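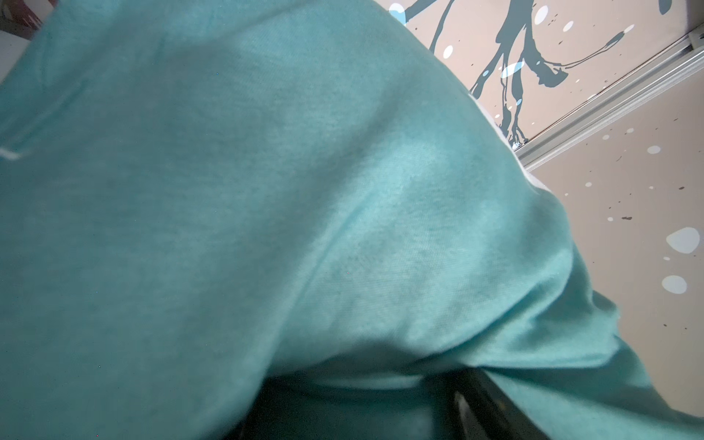 Section 6 covers the lint filters on the Grullum 212 heat pump dryer: the door filter, which you clean after every load, and the base filter, which you clean when the indicator comes on. Read it through once before the first use. A clean door filter does not mean that everything coming out of the drum will be free of lint. Soft, slightly fuzzy fabrics like the turquoise one shown can carry a few tiny specks of lint or dust, along with faint pilling, and this is normal wear and not a fault with the machine. If you find clumps, or a grey film over a whole load, go to 6.5.

6.1 Before you start

Turn the dryer off at the panel and wait until the drum has stopped. The door filter can be removed while the machine is warm. The base filter can't – leave the machine for 40 minutes after the end of a cycle before opening the lower flap.

You will need:
a soft brush (one is clipped inside the lower flap)
a dry cloth
a towel for the floor
a vacuum cleaner with a brush head, if you have one

CAUTION: Do not use a wire brush, a scourer or a knife on any filter. A torn mesh must be replaced before the dryer is used again.

6.2 Door filter (after every load)

1. Open the door fully.
2. Lift the filter straight up by the grey tab. It comes out as one piece.
3. Press the two catches at the top and open the filter like a book.
4. Roll the lint off both halves with your fingers, starting at the hinge.
5. Hold the mesh up to a light. If it looks cloudy, wash it under a warm tap with a drop of dishwashing liquid, rinse it and dry it completely.
6. Wipe the slot with the dry cloth. Take out any buttons, coins or hair ties.
7. Close the filter until both catches click, then slide it back with the arrow facing the drum.

Note: Fabric softener and dryer sheets leave a coating on the mesh that you can't see. If you use either, do step 5 once a week whether or not the mesh looks cloudy.

Note: The dryer will not start without the door filter in place. It will start with the filter in backwards, and lint will then go past it to the base filter.

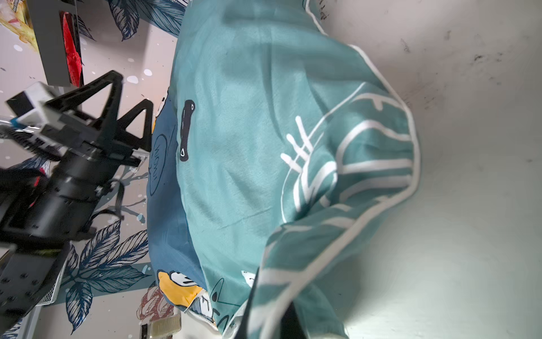
Fatcombe, April

The following replaces the "Bed linen" paragraph in the first printing of this manual. If your copy has a grey cover you have the first printing.

Pillowcases and doona covers shed most of their lint in the first few washes. They also collect it. Smaller items work their way inside an open cover during the cycle and stay there, damp in the middle, with lint packed into the corners. Printed covers and covers with a piped border are treated the same way as plain ones.

1. Do up all buttons, zips and press studs before washing, and leave them done up for drying.
2. Shake each cover out over the laundry floor before it goes in the dryer.
3. Dry covers separately from towels. Towels put out more lint than anything else in the house.
4. Select BED LINEN. The drum reverses more often on this program and the load is less likely to ball up.
5. Pause the cycle at the halfway beep, pull the covers apart and restart.
6. Clean the door filter at the end, even if you also cleaned it at the start.

The correction was written by Asanka Roy at Lambrechts customer service after a number of owners reported damp patches on the old setting. No change to the machine is needed.

6.3 Pillows

Check the care label first. Feather and most polyester pillows may be tumble dried. Foam and latex pillows must never go in the dryer, whole or in pieces.

WARNING: Foam can overheat and catch fire in a tumble dryer, including on the COOL AIR setting.

Dry pillows in pairs so that the drum stays balanced. Take the pillowcases off. Choose LOW HEAT and the longest time available, and turn the pillows end for end whenever you check them. Feel for lumps in the corners before you decide they are done – a pillow can be dry on the surface and still wet in the centre.

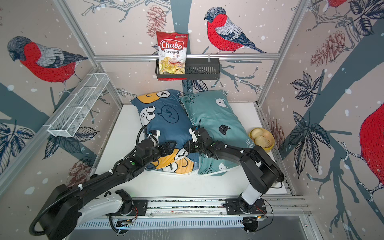
Leave them on a flat surface to cool before you put the cases back on. If they still smell damp once cool, give them another cycle on the same setting. Any feathers in the door filter mean that a seam has opened. Find it and sew it up before the pillow goes back in, and check the filter slot for quills, which can work through the mesh.

6.4 Base filter (when the indicator comes on)

The base filter indicator lights after some 200 cycles. It counts cycles only and does not measure lint, so households with pets or a lot of towels should look at the filter sooner.

1. Put the towel on the floor in front of the machine.
2. Push the top edge of the lower flap and let it drop open.
3. Turn both blue levers inwards until they point at each other.
4. Pull the filter housing towards you, keeping it level. There may be a little water in it.
5. Take the foam insert out of the housing. Rinse it under the tap from the back, squeeze it and let it dry in the air.
6. Brush the housing and wipe the rubber seal. Lint on the seal is the usual cause of a wet floor.
7. Look into the opening with a torch. If there is lint on the metal fins, vacuum it off with the brush head, moving up and down only.
8. Refit the dry insert, slide the housing in and turn both levers outwards.
9. Close the flap. Hold FILTER for five seconds to reset the indicator.

CAUTION: The fins are sharp. Do not touch them with bare fingers.

Do not put the foam insert in the dryer, the oven or the sun. Spare inserts are sold in pairs under the Ruda label, part 16 in the list at the back. Inserts from other makers may fit the housing but have not been tested.

6.5 Lint on clothes after drying 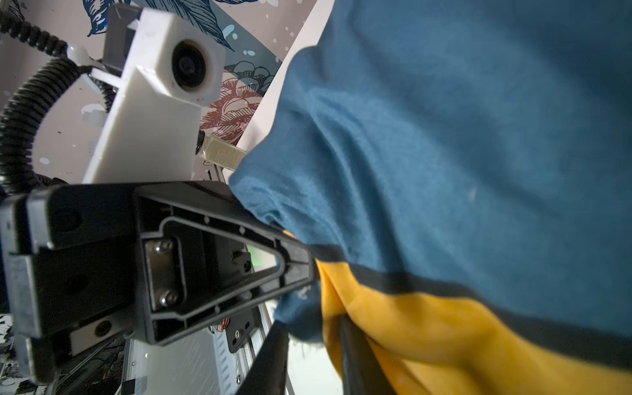 Fig. 6d. A few pale lint specks on teal-blue fabric, next to mustard-yellow.

Small specks can be picked off by hand or with a clothes brush. For anything heavier, work down the list and stop when the problem goes away.

Check that the door filter is the right way round.
Wash the door filter (6.2, step 5).
Reduce the load. Clothes need room to fall.
Empty pockets before washing. One tissue is enough to cover a load.
Sort light and dark items, and keep new towels by themselves.
Clean the base filter (6.4).
Run COOL AIR with the drum empty, then wipe the drum and the inside of the door with a damp cloth.

If lint is still collecting on clothes, the rear drum felt may be worn. This is not an owner repair. Call Lambrechts service in Fatcombe and ask for Tihomir Hoxha's workshop, with the serial number from the inside edge of the door ready.

Section 7 deals with the water tank and the drain hose.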